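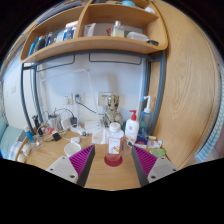 Chapter 9
Setting Up and Looking After a Hand-Held Gripper

If you have worked your way through the book in order, you have spent a good many pages with machines that are bolted to something. They sit on a pedestal, they have a fence or a light curtain to keep you out of their way, and when you finish for the day they are exactly where you left them. The hand-held gripper is a different sort of companion altogether. It goes home in a case, it gets put down on benches and car seats, it is passed from one pair of hands to another before morning tea, and by the end of a busy month it has had more knocks than an arm in a welding cell gets in years. I have a great fondness for these tools (you may have guessed that already), and I would like you to finish this chapter with some of the same affection, together with a set of habits that will keep yours working.

We will follow one tool the whole way through. It is the Trekura hand-held gripper in the teaching workshop at Deltstead, and it has two fingers that close towards each other and a wide-angle camera that looks out between them. Yours may well be from another maker, and the screws will be in other places, but the order of work carries across very nicely.

What you will learn

By the end of the chapter you should be able to:

- check a pair of fingers for wear, dirt and loose fixings
- set the fingers so that they meet squarely
- clean and check a wide-angle lens without scratching it
- carry out a short trial on an ordinary desk and read the results
- keep a service record that another person can follow

9.1 Getting to know the fingers

Before you pick up a screwdriver, sit down with the tool under a decent lamp and have a good long look at it. Each finger is built up in layers. Closest to the mechanism is a light grey mounting plate with screw holes in it. Next comes a magenta insert with ribs along it, and on the inner side of that is the dark grey contact pad, the part that meets whatever you are picking up. The other finger is laid out the same way in mirror image, which is a great help to us, as one finger can always be held up against the other. When a student at the workshop tells me that something looks a bit off, my first suggestion is nearly always to compare left with right.

Start with the pads. Run a clean fingertip over each one and feel for grit, flat spots or a lifted corner. Wipe them with a cloth dampened in plain water, and let them dry in the air while you go on with something else. Please don't reach for the solvent cupboard! We lost a lovely pair of pads at our Clendthorpe workshop to a generous splash of thinners, and they were sticky ever after.

Then move to the inserts. Look down between the ribs, where crumbs and fluff like to settle, and brush them out with a soft dry paintbrush. Bend each insert very gently with your thumb and watch for fine cracks at the root of the ribs. A cracked insert should be replaced together with its partner, even if the partner looks perfectly sound. An old insert and a new one will not behave alike, and you will spend a whole afternoon chasing a fault that you built in yourself.

Last, the plates. Try every screw with the hand driver supplied with the tool. You are feeling for movement and nothing more, so stop as soon as the screw is snug. If one turns freely, take it out, clean the thread, add a very small drop of medium thread-locker and put it back. Write down which one it was. A screw that comes loose twice is telling you about a worn thread or a bent plate, and you will only notice the pattern if it's on paper.

9.2 Squaring the fingers

Close the fingers slowly by hand and hold the tool up to a window. The pads should touch along their full height at the same moment. If you see a wedge of daylight at the top or the bottom, one of the plates is sitting at an angle.

Work through the adjustment like this:

1. Switch the tool off and unplug it.
2. Loosen the screws on one plate by half a turn each. Leave the other plate alone.
3. Slip the flat setting gauge between the pads and close the fingers onto it.
4. Let the loose plate find its own position against the gauge.
5. Tighten the screws a little at a time, going from one to the next and back again.
6. Take out the gauge, open and close the fingers several times, and look for daylight once more.

Most people rush the fifth step the first time. Tightening one screw right down while the others are slack will pull the plate around, and then you are back at the window wondering what went wrong. Put the kettle on if you need to slow yourself down.

9.3 The lens

The camera's view is round, with black beyond the edge of the circle, and both fingers sit low in it, one reaching in from each side. Get used to how this looks on a healthy tool. Save a still when everything has been freshly set, and keep it with the service record. When the fingers later appear higher on one side than the other, the camera mount has probably shifted, and you'll have the saved still to prove it to yourself.

Blow loose dust off the lens with a rubber bulb before any cloth goes near it. After that, a clean lens cloth, hardly any pressure, from the middle outwards.

9.4 A trial at the desk

I like to do the first trial after a service on a real desk with real clutter. A bare bench with a block on it makes every gripper look clever. A desk with pump bottles, boxes, packets and a tangle of chargers asks rather more, and a small clear plastic bottle with a white screw cap makes a very good first object. The transparent sides are hard on the camera, and the ridges on the cap give you something crisp to judge focus by.

Bring the tool in with the fingers open on either side of the bottle and pause there. Look at the gap to the left and the gap to the right. Close gently, lift, hold for a slow count of 5, and set the bottle down again. Do this 40 times, noting every slip. It is dull work, I grant you, but a pad that has begun to glaze will often behave beautifully for the first few lifts.

9.5 The service record

Our Trekura gets the full treatment in this chapter every 2000 closes, and the quick wipe and look before each session. Record the count, what you touched, what you replaced and who did it. Be generous with your words. "Left pad changed, lower corner lifting" will mean something to the next reader, and "fixed finger" will not.

Before you go on to Section 9.6, fetch your own tool and make a sketch of one finger, labelling the plate, the insert, the pad and each of the fixings. Keep it handy, as we'll be adding the cable runs to it next.

Related chapters
Chapter 3: Hand Tools and Thread-Lockers
Chapter 6: Cameras Close to the Work
Chapter 8: Fingers, Pads and Suction Cups
Chapter 11: Keeping Records Others Can Read

© Oláh Technical Readers, Deltstead | Contact the editors | Back to top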